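Flodix Pair review: two hands, no housework
25 January 2018
By Beril Karakaya

Every February the trade shows promise me a machine that will do the chores, and every spring I am still on my knees behind the sofa. So when Flodix offered me five days with the Pair, I cleared the diary and left the washing-up where it was.

The Pair is two hand-held grippers and a box of software called Zulu. You hold one in each hand and do your tidying with them while Zulu takes notes. Do it often enough, the manual says, and an arm bolted to a bench can have a go by itself. The manual suggests 1,000 goes per chore. I own one dustpan and have limited patience.

Day one was spent picking things up off the floor. The grippers are comfortable and the rubber pads hold on to a sock better than I'd expected. They are hopeless with a coin. The cubes on top, with their chessboard sort of markings, knock together whenever your hands get close, so folding anything smaller than a bath towel is out.

By day three I had managed 254 goes at moving a cup, and my kitchen had never been so thoroughly rearranged without getting any cleaner.
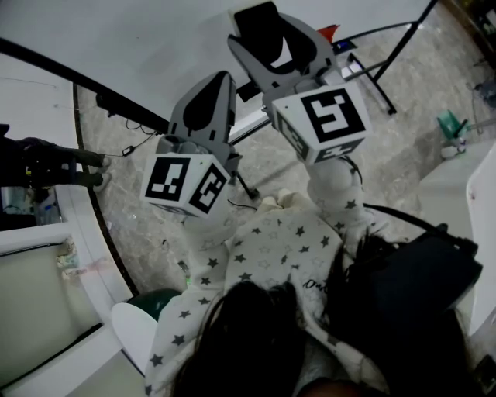 Jin-sol Joo at the Ulham workshop let me try the finished article, an arm trained on 471 rounds of wiping a worktop. It wiped the worktop. It also wiped a biscuit, slowly, all the way to the far end, and went back for the crumbs with what I took to be pride. Sweeping is planned for the next version, and the stairs don't come up.

The rival Pukov set is lighter and has a worse manual. I'd pick the Flodix for a workshop that does one dull job all day. For a house, buy a decent broom.

Good: grip, battery, the carry case.
Bad: coins, cubes, biscuits.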